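取景返还办法公示了,Nister那份报告大家看过没有?我越看越糊涂
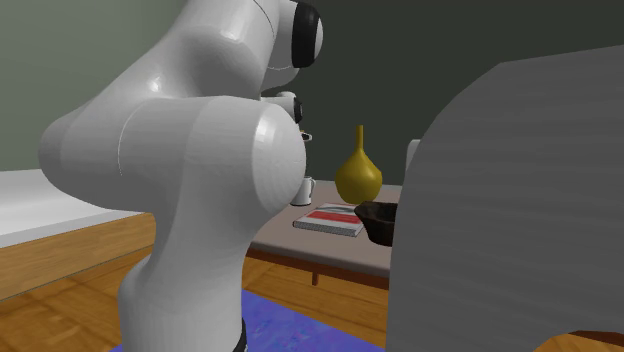 一、先把我看到的贴出来(楼主:河对岸那栋)

镇上官网2023-08-07挂出来的,Grultthorpe影视取景返还办法(征求意见稿),附件是Nister咨询公司做的经济影响报告。正文不长,附件长得要命,我昨晚看到眼睛疼。

大意是:外地剧组来Grultthorpe拍戏,只要在本地花了钱,拿发票来,镇里按比例返一部分现金。另外Grirnthorpe那片旧仓库要改成摄影棚,改造的钱也从这个盘子里出。报告的结论写在第一页,说整个项目可以带来385个岗位,剧组人员在本地人均消费1020镑。

我不反对拍戏。前年那部古装戏在桥头拍的时候我还去看过热闹,挺高兴的。问题是这两个数字怎么来的,我翻遍了附件也没找到。岗位那个数字后面挂了个脚注,脚注写“Nister模型测算”。然后呢?模型在哪?

人均消费那个更怪,没写是一天,没写是一周,也没写是一部戏。一个灯光助理在我们这儿一天花一千多镑,他吃什么了?

意见收到十月底,我想写一份交上去,先来这里问问懂行的。

二、回帖

盒饭车司机
前排。我先表个态,我是支持的,我家就靠这个吃饭。上次那个剧组一来,我连着好几周每天早上四点多起来炒菜,累是累,钱是真到手了。你说数字怎么来的我不懂,但有剧组就是比没剧组好,这还用模型?

河对岸那栋(楼主)
回复 盒饭车司机:
我信你赚到了。可我问的是另一件事:那个剧组来的时候,镇里可没返过一分钱,人家也来了。现在掏钱请人来,多来的那部分才该算到这个办法头上。本来就会来的,返给他就是白送。

盒饭车司机
那万一隔壁镇返,我们不返,人家以后不来了呢

河对岸那栋(楼主)
这个理由我认,报告里要是这么写我也能看下去。它没这么写。它把所有剧组的所有花销全算成办法带来的了。

半路出家的场记
干了些年剧组,说几句。

岗位数字这个东西,你们得先问一句“什么叫一个岗位”。一个群众演员来站一天,算不算一个?我见过的好几份类似材料都算。同一个人这个月给A组开车,下个月给B组开车,就是两个岗位。化妆助理干了三天走了,也是一个。严肃一点的做法是折成全年全职,把所有零碎工时加起来除一下。折完以后那个数字通常会缩得很难看,所以写报告的人不太爱折。

楼主你去附件里搜“全职当量”四个字,看有没有。

河对岸那栋(楼主)
搜了,没有。
搜“全职”,有一处,在说停车场要不要雇全职管理员。

半路出家的场记
哈哈哈那就别指望了。

账房猫
我是做账的,不做影视,凑个热闹。刚下下来看了一遍,几个地方我觉得站不住。

先说消费。报告里把剧组付给外地器材公司的租金也算进了“在本地发生的支出”,理由是器材在本地使用。这说法放到哪个行业都会被打回来。我在家用一台外国洗衣机,买洗衣机的钱就算花在我家厨房了?

再说乘数。它有一节讲钱花出去以后会在镇里转几手,饭店老板拿到钱去买菜,菜贩拿到钱去修车。道理没错,可是Grultthorpe这么大点地方,菜是从外面进的,油是从外面进的,修车配件也是从外面进的,转不了一手就出镇了。它用的乘数没有给出处,我怀疑套的是大城市的。怀疑而已,没有证据,我也不想冤枉人。

还有仓库改造,我觉得是最该盯的。返还好歹是有人花了钱才返,花得少返得少。摄影棚是先把钱砸进去,再看有没有人来租。

搭景木工
账房猫你这个“先砸进去”说得有点轻巧了。没有棚谁来啊?外景戏看天吃饭,下雨了剧组没地方转内景,制片一算账就不来了。Grirnthorpe那几间仓库层高够,柱子间距也还行,我进去看过。缺的是隔音和供电。改好了是有用的。

账房猫
回复 搭景木工:
有没有用和有没有人租是两码事。报告里写的出租率是怎么定的你看了吗?它写“参考同类设施”,没写哪些同类设施。你要是知道附近有哪个棚常年租得满,我真心想听。

搭景木工
常年满的我不知道。旺季满的有。

账房猫
淡季呢

搭景木工
淡季大家都歇着啊,哪行没有淡季

半路出家的场记
替木工说一句,棚的淡季可以租给拍广告的、录综艺的、做排练的,不一定空着。但是这些客户不太看返还,看的是离大城市多远,工作人员晚上能不能回家睡觉。Grirnthorpe那个位置……末班车几点大家都知道。

住Grirnthorpe的
我就住仓库后面那条巷子。楼上几位讨论得很热闹,我想问一个很土的问题:卡车走哪里?

现在那条路两辆小车会车都要折耳镜。剧组的车我见过,一来就是一串,发电车、道具车、厕所车,早上五点多开始倒车,嘀嘀嘀嘀嘀。办法里说“通过Ok平台提前通知受影响居民”。Ok我装了,装了快一年,收到过的通知是垃圾桶换日子和图书馆闭馆,上次桥头封路它一个字没提,我是开到跟前才知道的。

我隔壁老太太连智能手机都没有,怎么通知她?

盒饭车司机
桥头那次剧组有贴纸啊,电线杆上都贴了

住Grirnthorpe的
贴在桥头的电线杆上。我在桥头的时候已经堵在桥头了谢谢。

盒饭车司机
……行吧这个确实是

搭景木工
路的问题可以谈的,限定进场时间,大车停外面用小车倒,很多地方都这么干。

住Grirnthorpe的
我知道可以谈。你在征求意见稿里找得到谈的地方吗?我只找到“剧组应合理安排交通”。合理两个字谁说了算。

潜水多年今天冒泡
我来唱个反调吧,这楼里气氛有点一边倒。

镇上这些年是什么样子大家有数。毛纺厂关了以后主街空了多少铺面?好不容易有个人想干点事,报告写得烂我承认,但是哪份招商报告写得不烂?你们拿着放大镜挑脚注,挑到最后办法撤了,仓库继续烂着,老鼠继续住着,满意了?

我觉得先试,试了不行再停。

河对岸那栋(楼主)
回复 潜水多年今天冒泡:
“试了不行再停”我百分之百赞成。问题是稿子里没有停的条款。我来回看了几遍,有“视情况扩大规模”,没有“视情况终止”。也没说多久评估一次、谁来评估。你要是愿意把“到期自动失效,续不续要重新表决”写进你的意见里,我马上跟着签。

潜水多年今天冒泡
没有终止条款?我回去看看

潜水多年今天冒泡
看了。确实没有。有一句“定期向公众报告进展”。
这个我同意要加。别的我还是觉得你们太苛刻。

账房猫
苛刻这个词我接受,别人拿我的税钱我是挺苛刻的。

补一个刚发现的。附件最后有一张表列“预期年度剧组数量”,第一年写的是3个,到最后一年写的是6个。岗位数是按最后一年算的,成本是按第一年算的。两个不同年份的数字放在第一页同一段话里,中间一个字没解释。

我反复核了,就是这样,页脚那张小表,字特别小。

半路出家的场记
?????

河对岸那栋(楼主)
等一下,这个我完全没看到。

账房猫
你往后翻,在参考文献前面,标题叫“情景假设”。

河对岸那栋(楼主)
看到了。我的天。那第一页那句“投入产出比优异”等于是拿第一年的饭钱去吃最后一年的席。

搭景木工
这个我不帮忙圆了,这个是真不像话。不过也有可能是排版的人抄错了?

账房猫
有可能,所以我建议写意见的时候用问句。“请说明第一页两个数字分别对应哪一年”。别写“你们造假”,一写这个人家就不用回答你的问题了,光回答你的态度就行。

胶片味的风
插一句,你们算来算去都是钱,拍戏带来的名气怎么算?古装戏播完以后来桥头拍照的人我每个周末都看得到,这些人喝咖啡住店的钱报告里有没有?

河对岸那栋(楼主)
有,单独一节,叫“影视旅游”。它的算法是发问卷,问游客“您是否看过在本地取景的影视作品”,答看过的,消费全算影视旅游。

胶片味的风
那我来看我妈也算影视旅游?我也看过那部戏

河对岸那栋(楼主)
按这个问法,算。

胶片味的风
无语。但我还是觉得名气是有价值的,只是他们没本事算。

半路出家的场记
有价值,也很看运气。一部戏拍完不播的多得很,播了把你这里改叫别的地名的也多得很。桥头那部戏里我们镇叫什么来着,反正不叫Grultthorpe。要想吃到名气,办法里至少得要求片尾署地名、允许镇里用剧照。别的地方签协议都有这条,我们这稿子里返钱返得痛快,什么都没要。

胶片味的风
这条好,写进去写进去

盒饭车司机
我有个实际的想问。返还是返给剧组,我们这种供应商有没有保障?上次有个小剧组欠了我尾款,拖到第二年,制片公司都注销了。要是镇里给他返了钱,他欠着我的不还,那我不是更气

账房猫
这个问题比我前面说的都好。稿子里要求提交的是发票,没要求付款凭证。开了票没付钱,理论上照样可以来领返还。

盒饭车司机
真的假的

账房猫
第几条我忘了,“申请材料”那一条,你自己看,写的是“发票复印件”。

盒饭车司机
我去看了,真是复印件。好家伙,我从支持改成有条件支持。

住Grirnthorpe的
欢迎上船(不是)

半路出家的场记
加一条:返还之前公示,给供应商留一段时间来报欠款。做过的地方有,执行起来没那么麻烦,就是挂个网页的事。

刚搬来的
新搬来的弱弱问一句,Nister是什么来头?我在网上查不到几个做过的影视类项目,查到的是给停车场做规划的。

河对岸那栋(楼主)
所以全文唯一一处“全职”是停车场管理员,破案了。

搭景木工
哈哈哈哈哈

账房猫
这个先别往外发散。做过停车场的也可以写影视报告,看写得好不好就行。我更想知道的是报告谁付的钱、合同里有没有按项目落地付尾款的条款。如果项目上马他才拿全款,那结论是什么就不用猜了。这个可以申请信息公开。

刚搬来的
信息公开怎么弄?

账房猫
镇政府网站最下面有个表,填了就行,写清楚要哪份文件。我以前要过别的,等得久一点,最后给了,涂黑了几块。

潜水多年今天冒泡
我又来了。我认真想了一下,你们提的这些里面我能接受的:终止条款、付款凭证、署地名、说清楚数字是哪年的。不能接受的:把摄影棚砍掉。返还没有棚就是半吊子。

账房猫
没人说砍,我说的是先别一口气全改。木工说层高够、缺隔音和供电,那能不能先弄一间,租出去了再弄下一间?

搭景木工
供电得一次拉够,拉两次更贵。隔音可以一间一间做。你这么说的话我能同意。

潜水多年今天冒泡
行,那我也能同意。难得。

住Grirnthorpe的
卡车呢

搭景木工
卡车卡车,没忘你的卡车。供电拉够了发电车就少来几辆,这是真的,你可以拿这个去跟他们要。

住Grirnthorpe的
发电车少了还有道具车。我要的是写明白几点之前不许进巷子,违反了扣返还。不扣钱的规定等于没有。

半路出家的场记
同意扣钱。从业人员表态:制片只听得懂扣钱。

河对岸那栋(楼主)
我把大家说的理一理,打算这么写,有漏的补:

岗位数按什么口径算,群众演员和短工怎么计,有没有折成全年全职。
人均消费是多长时间的,包不包括付给外地公司的钱。
第一页的产出和成本各对应哪一年。
没有返还也会来的剧组怎么扣除。
返还凭付款凭证,不能只凭发票复印件;发放前公示,供应商可以报欠款。
片尾署Grultthorpe,镇里可以用剧照。
仓库先改一间,出租率参考了哪些设施要列名字。
Grirnthorpe进出车辆限时,违反的从返还里扣;通知除了Ok平台要有纸质的,投到信箱。
到期失效,重新表决才能续。
报告的委托合同公开。

胶片味的风
我估摸着大约有一半会收到“感谢您的宝贵意见,我们将认真研究”

河对岸那栋(楼主)
能有一半有回音我都烧高香了。

盒饭车司机
纸质那条加粗!还有欠款那条!

住Grirnthorpe的
纸质通知请写明提前几天,不然当天早上塞进来也叫通知。

河对岸那栋(楼主)
好,加上。

潜水多年今天冒泡
“没有返还也会来的怎么扣除”这条我建议改软一点。这东西谁都算不准,你逼他算,他就再编一个数给你。

账房猫
算不准可以给个范围,写明假设。别的地方有做法是申请的时候让剧组书面声明,没有返还是否仍会来此拍摄。

半路出家的场记
那个声明我填过类似的。你猜有哪个制片会勾“仍会来”。

账房猫
……有道理。那就让他给范围吧,范围的两头都要写出来,别光写好看的那头。

刚搬来的
意见要署名吗?可以联名吗?

河对岸那栋(楼主)
稿子上说个人和团体都行,要留地址。我的意思是各写各的,内容可以抄我上面那份,但是挑自己真关心的写。一模一样的交上去,很可能被合并成一条。

搭景木工
我写棚和供电那部分。别的你们写,我夹在中间两头不是人,接活还得靠他们呢。

版主
给楼主加了个精。提醒一下各位,讨论办法可以,后面有两条猜Nister和镇里谁谁有亲戚关系的回帖我删了,没凭没据的不要发。信息公开拿到文件以后欢迎回来更新。

河对岸那栋(楼主)
收到。公开申请我今晚就填,有回信我在这楼里贴,涂黑的也照贴。

盒饭车司机
顶上去别沉了

住Grirnthorpe的
刚刚Ok给我推了一条通知,我激动地点开,垃圾桶又换日子了。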